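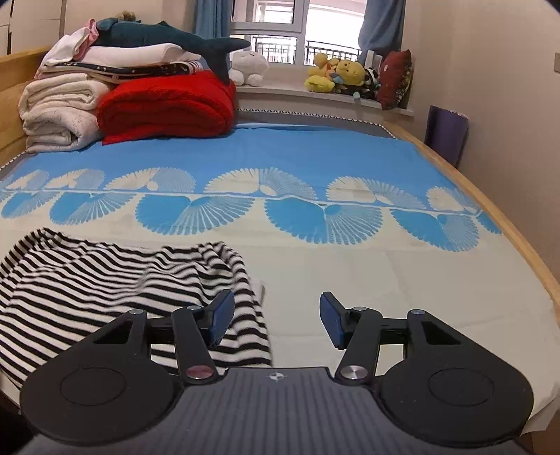
The Ollavel open day has been on my calendar since October, when Midix first said they'd be letting regular camera people in to play with the new mirrorless body. I went with my old Herrero 31mm in my pocket and a head full of questions, mostly about fine patterns. A camera without a low-pass filter can do ugly things with those, and bold black and white stripes on a knit, all bent and rippled where the fabric folds, are the sort of thing I always try first. So I was thrilled to find the first demo table was all about fabric!

They had a shirt rack, a couple of lamps and a big screen, and you could shoot whatever you liked and see it at full size a few seconds later. I got a bit of color shimmer on a gray herringbone jacket at f/4, and stopping down to f/11 mostly cleared it up. The guy running the table said a firmware fix is coming but wouldn't say when (I asked twice).

Next stop was the lens room, where they take you through in groups of 20. You stand behind glass and watch elements being centered, and it's slow, quiet work. Our guide said the room turns out 500 lenses in a good week. I could have stayed all afternoon, but they move you along.

Foso had a stand in the lobby with their tripods and a new strap clip. The clip is great. The small tripod wobbled when I put a long zoom on it, so I'd skip that one.

What about the price? The body will be $2000 without a lens, more than I'd hoped, and the grip is extra. It does feel lovely in the hand, though, and the shutter sound is so soft I had to check it had fired!

Parking was a pain, by the way. Use the lot behind the building and bring quarters, the machine doesn't take cards.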